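Torkilura Two-Arm Recording Booth
A walled tabletop station for collecting two-handed examples

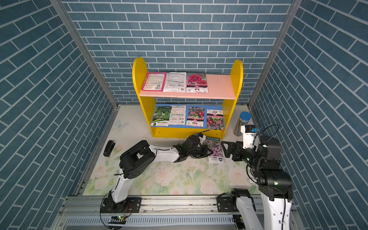 We built Torkilura for teams who want a lot of good demonstrations from a small footprint, and we are really pleased with how it has come together! Two arms share one rail, the work area sits between them and the back wall, and three walls keep the rest of your room out of the recordings. An operator guides the arms through a task, the booth saves the motion and the video together, and the learning system gets one more example to chew on.

Small shelf jobs are where it shines. Picking up a seed packet, turning it, passing it from one gripper to the other, standing it next to its neighbors: all of that is easy for a person and surprisingly rich for a model. Packets are thin, they lean, they slide, and the front and the back look nothing alike. If you have only ever recorded blocks and cups, try packets for an afternoon (you will go through a lot of retries in the first hour, and the retries are worth keeping).

What you get

- Two arms with parallel grippers, both mounted on a single aluminum rail
- A small camera at each gripper, plus one fixed camera for the whole work area
- Aluminum corner posts and three wall panels
- A starter set of wall coverings and floor mats, including brick and floral prints
- Kavero recording software, with one seat
- Bíró labeling tool, with one seat

The arms arrive already bolted to the rail. Two people can have the booth standing and powered in a morning.

About those walls and mats

Please change them often! Patterned backgrounds are one of the simplest ways to make a set of examples more useful. A model trained against one plain gray wall tends to get confused the first time it meets wallpaper. The panels take ordinary peel-and-stick paper, and any thin mat will do for the floor as long as it lies flat. We like busy patterns for the second half of a collection, once the operators have settled in. The same goes for extra objects on the floor. Leave a can or a desk item off to one side, move it between sessions, and the model learns to leave it alone.

Recording with Kavero

Kavero keeps things plain. Pick a task, reset the objects, press the pedal, do the job, press the pedal again. Each take gets a number and goes straight into the task folder. You can mark a take as good, rough or scrap without leaving your seat, and rough takes stay in the folder unless you clear them out yourself. Our own packet-and-shelf task had 253 takes at the end of February, with 32 of them marked rough, and we use the rough ones all the time when we are checking how a model recovers from a bad grip.

Camera views are lined up in time on playback, so you can stop at the moment the jaws close and look at it from the gripper and from the fixed camera side by side.

Labeling with Bíró

Bíró splits a long take into steps: reach, grip, lift, hand over, place. You can rename the steps or add your own. Plain sentences work too, and we love seeing what people write ("put the purple flowers on the top shelf" is a perfectly good label).

Storage

The booth writes to any networked drive. Many users add Cellar, our storage box, which holds 900 hours of recordings and keeps a second copy of everything. Cellar can serve up to 12 booths at once, and adding another booth takes a couple of clicks in the settings page.

Good to know

Grippers open wide enough for packets, small boxes and most cups. Spare jaw pads are in the drawer kit. Keep cables clear of the rail before you power up, and run the homing check after moving the booth. Replacement mats and wall sheets can be ordered singly.

Print this page | E-mail this page

Last updated: Sun 2 March

Contact us | Copyright Torkilura, all rights reserved | Back to top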